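Teaching the pick-up: a how-to for the Kurero robotics club
Posted 3/29/22

Okay, so a few of you asked me to write down how we do pick-up practice with the hand-held gripper, because my notes on the whiteboard lasted one session before somebody drew a dragon over them. I help Wiremu Costigan run the Kurero club, and this is the way we've been teaching it since September. Borrow whatever is useful!

What you need

One hand-held gripper with the camera working
A cardboard box with the top open
A few toys of different shapes
Somewhere to save the recordings

You don't need a lab for this. Most of our kids record at home, in whatever room has decent daylight, and I'd much rather have that than everyone filming the same bare desk at the club.

Step 1. Check the gripper
Squeeze it open and closed a few times before you start. Both fingers should move freely and come back to the same spot. If one side feels sticky, look at the pivot screws first — we've had them too tight far more often than too loose. Back them off a tiny bit and try again. Give the fingertip pads a wipe too (snack dust is a real problem in this club).

Step 2. Load the box
Put your toys in and fold the flaps out of the way as best you can. Start with something that has flat sides. A puzzle cube is my favorite beginner object, it's easy to grab and the colors make it really easy to spot when you go back over the recording. Leave one or two other things in the box with it.

Step 3. Line up before you squeeze
Start recording, open the fingers all the way, and come down slowly until there's one on each side of the cube. Then stop for a second. Everybody wants to skip that little pause, me included, but it gives you a clean moment to find later when you're trimming clips. 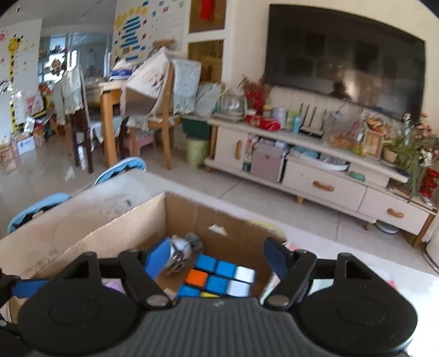 Once you're happy with where the fingers are, close them gently and evenly. You want enough pressure to hold on and no more. If the cube twists as you squeeze, you came in at an angle, so open up, turn your wrist a little and go again. Don't stop the recording for a miss! We keep those in their own folder and they're good to talk through as a group.

Step 4. Lift, move, set down
Go straight up until you've cleared the box walls, then over, then straight down. Swinging the cube sideways too early is how you bang into a flap. Set it down before you open the fingers. Dropping it from even a small height makes it roll, and then you're chasing it across the floor with the camera still going.

Step 5. Do it again, differently
Do 8 pick-ups per object, and turn the box a bit between each one. Change hands if your wrist gets tired. The team's goal for the Culleson challenge is 900 clips, which sounds like a lot, but it goes fast when everyone chips in a short session after dinner.

Step 6. Name your files
Your initials, then the object, then the number. Please! Wiremu spent a whole evening sorting clips called "test" and "test new" and I don't want to put him through that again.

If your clips come out too dark to use, turn on a lamp or move nearer to a window and redo the set. Bring any loose screws to the next meeting in a bag with your name on it, and I'll have the small screwdrivers with me.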